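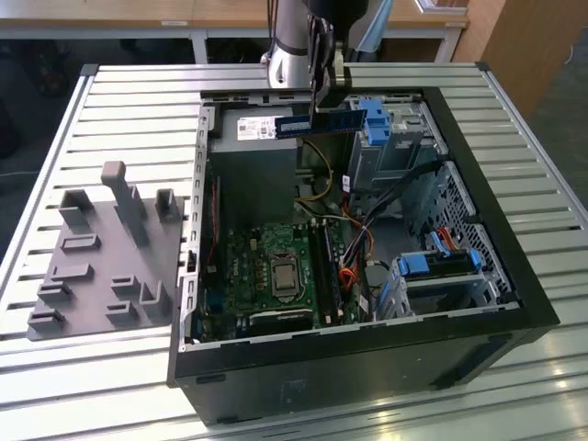 Memory module in the gripper over the open tower, grey fixture plate to the left. Open day, bench side.

16th December

Writing this up while I still have my voice, or what's left of it. The open day went on rather longer than planned and I have drunk far too much of the visitors' coffee, but it was a good one, and I want to get the useful bits down before they go out of my head.

We had three groups through. First the people from Rutport, who run a refurbishing line and knew exactly what they were looking at, then a school party of 21, and after lunch a mixed lot who had come in off the notice in the Tenivlow newsletter. I had worried that a computer lying on its side would be a bit dull next to the welding cell down the corridor, but people do love to see the inside of a thing! Several of them stayed for the whole talk and then came back with the next group.

The demo was the memory job, same as we rehearsed in November: pick the module up, carry it over to the tower, line it up with the slot, push it home. I left the cooler off so that everyone could see the processor in its socket, and that was worth doing, it got more questions than the robot did for the first ten minutes or so. One of the school party asked whether the robot could tell which way round the module goes. I said no, it goes by how the module sits in the fixture, and if I load it backwards it will carry it over backwards quite happily. So of course they wanted to see that. I said perhaps next year.

For the record, 50 runs over the day, 37 of them fully seated first time. The rest were nearly all one end down and the other end up, which we have seen before. I had been blaming the slot end, but watching it over and over with people talking behind me (you notice more when you are not staring at the screen) I now think the module is already tilted slightly in the fingers when it leaves the fixture. The Rutport people thought the same without my prompting. They suggested a shallow chamfer on the slots of the plate and a small pause after the grip closes. The pause is easy enough and I will put it in tomorrow. The chamfer means printing the plate again, so that can wait until the other changes are ready to go with it.

The power cables need a mention too. They come down over the right side of the board and loop off towards the drive bays, not far from the memory slots, and I spent a fair part of the morning fretting about them. Nothing caught, as it happens, but I should like a tie on that bundle before we leave anything running by itself. Whoever has the bag of reusable ties, please could it come back to the drawer.

Things people asked that I answered badly: how hard it pushes (I gave the number for the old fingers, sorry), and whether it could take a module out again as well as put one in. The second is a fair question and the Rutport visitors were keen on it – for them taking apart is most of the work. The clips at the ends of the slot are the trouble, as ever. The Takács fingers might be slim enough to get at them if we still have the pair from the spring. I will look.

The Gukska projector lost its picture twice during the afternoon talk and I ended up doing the last part by pointing at things with a ruler, and I must say the ruler went down better than the slides.

To do: pause after grip, ties on the cables, find the Takács fingers, write to Rutport with the run log and a proper answer about the pushing force. Also the tablecloth from the coffee table is still on the hook by the door and wants taking home to be washed.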